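Chapter 6
Ripeness, and Other Matters of Opinion

Most of us learned about fruit from a bowl. The bowl sat on a table, somebody older told us not to squeeze things, and we squeezed them anyway. This chapter begins at that bowl and works backward to the tree, a direction the fruit itself has never been known to travel.

Growers, shippers and shoppers all use the word "ripe," and they mean different things by it. A grower at Gralville calls an avocado mature when it has enough oil in it to soften properly after picking. At that point it is as hard as a doorknob. The shipper likes it that way. The shopper, who wants guacamole tonight, does not, and will say so to a clerk who had no part in the matter.

To keep the peace we will use two words. Mature means the fruit can finish the job off the plant. Ripe means it has finished. Students mix these up on every test, and so do several cookbooks. 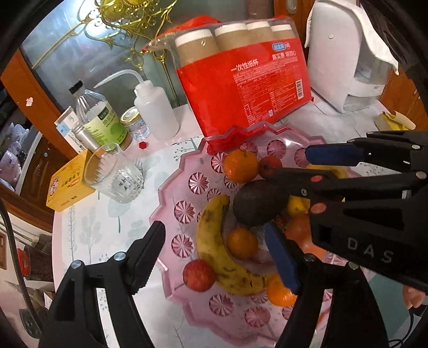
Fruits fall into two camps. Avocados, bananas and apples belong to the first, called climacteric. They go through a burst of breathing late in life, give off ethylene gas, and carry on ripening after harvest. Grapes, strawberries and oranges belong to the second. Pick one of these too early and it will stay too early, no matter how long you wait or how kindly you speak to it.

Ethylene is a small molecule with a big social life. One ripe banana gives off enough to hurry along its neighbors, and the neighbors then return the favor. The old trick of shutting a hard avocado in a paper bag with an apple depends on this. So does the old disaster of forgetting the bag.

The growers' cooperative at Plirkgate learned the lesson on a larger scale. One July it stored 2,785 crates of green bananas beside a load of early apples, in a shed with the vents closed. The manager's log for that week is short, and the last entry concerns the price of banana bread.
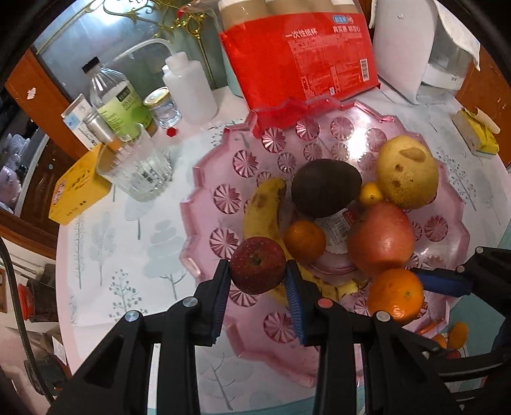 Page last changed: 07/11/2013

Temperature is the other half of the story. Warmth speeds ripening and cold slows it, up to a point. A banana held near 60 degrees Fahrenheit will wait its turn politely. Move it to the refrigerator and the peel turns brown, though the inside may be perfectly good. This is chilling injury, and tropical fruits are prone to it. Apples come from colder places and put up with a great deal more.

The Stomerero scale, which we will use in the lab section, grades firmness by thumb. Its chief weakness is that thumbs differ. Sveinbjörnsson, whose storage tables appear at the end of the chapter, distrusted the method so thoroughly that the tables have a separate column for each thumb.

Before going on, review the parts of a flower in Chapter 2. You will need the ovary, which becomes the fruit, and the ovule, which becomes the seed. You may forget the sepals for now.

6.1 What the Plant Wants

A fruit is a bribe. The plant cannot walk, and its seeds need to be somewhere else.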